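Metal bins for the odds and ends – worth it or not?

Posted in: Storage & Sorting
9 replies

dunmore_kit
Every tidying article I read says to put the loose household stuff in one open bin and stop fussing. I tried it for a season and I have doubts. What I got was a hairbrush sitting against a scoop, a cleaning brush in the corner and a toy shovel laid along the back because it fits nowhere else. Is this storage or is it a drawer with no lid? Sheet-metal bins in particular. Are they better than plastic, or do people just like how they look in the store?

rafterlow
They like how they look in the store.

Pirjo Kuusisto
I've used metal for years and wouldn't go back. Plastic ones bow out when you stack them and the corners split in winter. Metal gets scratched on the floor in the first month and then it stays that way. Scratches don't bother a scrubbing brush.

dunmore_kit
Fine, but does paint chip off? I've seen that and I don't love the idea of flakes near anything I cook with.

Pirjo Kuusisto
Mine chips a little on the walls. I wipe it out. I also don't keep cooking things in there.

tallgrass2
But that's the original complaint, isn't it. Once you have an open bin, a scoop WILL end up in there. You can say "I don't keep cooking things in it" all you want. Give it until Thursday.

oldsill
I bought 2 of the Peltonen ones on sale and I think people are being too hard on them. Sloping sides mean you can see what's at the bottom without digging. Straight-sided boxes hide the small stuff in the corners.

rafterlow
Sloping sides also mean you lose floor space, and long-handled things slide to the middle and lie across each other. I measured mine out of spite. It holds less than the Numemon crate that cost half as much.

oldsill
If you are filling it to the top, you have too much in it. A handful of things lying flat, each one where you can grab the handle. That is the whole point of a wide bin.

tallgrass2
A handful of things lying flat is a shelf. You have bought a shelf with walls.

dunmore_kit
OK that made me laugh, but I think I agree with it. What about sorting by type? Brushes in one, toys in the next, bins pushed up against each other. My sister swears by it – she has labels and everything – and I still found a sand shovel in with her hairbrushes.

Pirjo Kuusisto
Labels work if one person puts things away. With kids, forget it. I would do one bin for toys, one for bath and cleaning, and accept that you will swap things over every few days.

rafterlow
Hairbrush and scrub brush in the same bin? No thank you. One goes on your head and the other has been on the floor tiles.

Pirjo Kuusisto
Then use three bins. I'm not coming over to inspect.

oldsill
Hang the brushes. If there's a hole in the end of the handle, put up a hook and your problem is gone.

dunmore_kit
Hooks I can do. I'm still not sold on the metal. Adding the kind of mix I'm talking about, and you can see the scuffs along the back wall too.

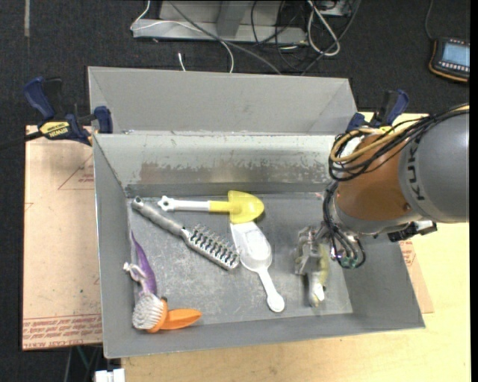
Irnomitz Home Sorting Club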